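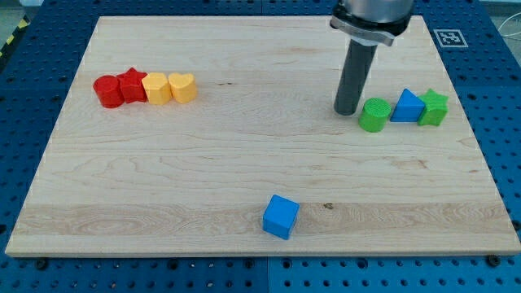

remigiusz_t
Reply #1
Oh, I am so glad somebody finally started a thread on this, because I have been going back and forth on maple all winter. My vote is mineral oil first and wax second, and plenty of patience in between. I know the can of Brosar says you can put the wax straight on bare wood, and maybe you can, but every board I did that way looked tired by April and the ones I oiled first still look lovely.
Remigiusz Tokarz

pinehollow
Reply #2
Hi Remigiusz, nice to see you back! I'm going to disagree with you a little, and please take it kindly. Maple is so tight that I don't think the oil gets far in at all. I used to do five or six coats over a week, wiping and waiting and wiping again, and then I got lazy one year and did 2 coats and the wax. Same board, same sink, same husband who leaves things in the sink. I couldn't tell you which year was which.

What grit are people stopping at, by the way? That seems to me to matter more than what's in the can.

remigiusz_t
Reply #3
I stop at 320. I used to go up to 500 and it felt like glass, just beautiful under your hand, but the oil sat on top and stayed sticky for days and my daughter's cat walked over it. You can still see one of the prints if you hold the board up to the kitchen window.

mrs_oddments
Reply #4
Am I allowed to ask a beginner question in here? Mine isn't a cutting board, it's a maple serving board my aunt gave me when we moved to Nolthorpe, and it has gone gray and fuzzy at one end where I stood it up to dry. I've been rubbing olive oil on it because that's what my mother always did with her salad bowl. Is it ruined? I'd be heartsick if it was, she carried it all the way on the train wrapped up in a bath towel.

pinehollow
Reply #5
Not ruined, not even close! Wash it with warm soapy water, front and back, and let it dry overnight lying across a rack so the air gets at both sides. Then a little fine sandpaper on the fuzzy end, going with the grain, until it feels smooth. Wipe the dust off and give it mineral oil from the drugstore. And stop with the olive oil, please, it goes stale and the board will start to smell like an old frying pan.

dalebythecreek
Reply #6
I've used olive oil for 12 years and my boards smell fine. People get very worked up about this. If a board is used every day and washed every day, it never has time to turn. The boards that go bad are the ones that live in a cupboard and come out for Thanksgiving.

pinehollow
Reply #7
Dale, we have had this argument before and I expect we'll have it again. A board somebody's aunt gave them is exactly the sort that lives in a cupboard.

dalebythecreek
Reply #8
Fair enough. I'd still say use it more, though. Cheese on it, bread on it, get it out on a plain evening when it's just soup.

saltandcedar
Reply #9
Can I put in a word for walnut oil? I get the Grutari one, in the small tin. It dries properly if you leave it alone, and it gives pale wood the prettiest warm color, a bit like weak tea. I did a maple tray for my brother when he was living in Abu Hammour and he said it held up well with the air conditioning going day and night, which I'd worried would crack it. I wouldn't use it in a house with nut allergies, obviously. And you have to wait! I leave mine 3 weeks before any food goes near it, and I put a note on it so the kids don't get ideas.

remigiusz_t
Reply #10
Three weeks! I haven't got the shelf space to wait three weeks for anything. But I do like that tea color, and I might try it on an offcut. Does it darken the knots much? I'm fond of knots and I don't like to see them go muddy.

saltandcedar
Reply #11
A touch, yes. The streaks come up more than the knots do, in my experience. Try the offcut first and look at it in daylight, my garage bulb makes everything look orange.

mrs_oddments
Reply #12
Thank you all so much, you've been so kind. I washed it last night and it's lying across two cooling racks on the dryer. One last thing, do I oil the edges too, or only the flat parts?

pinehollow
Reply #13
Edges too, and be generous on the two ends where the grain is open, they drink it up. If they look dry again in the morning, go over them once more before you wax.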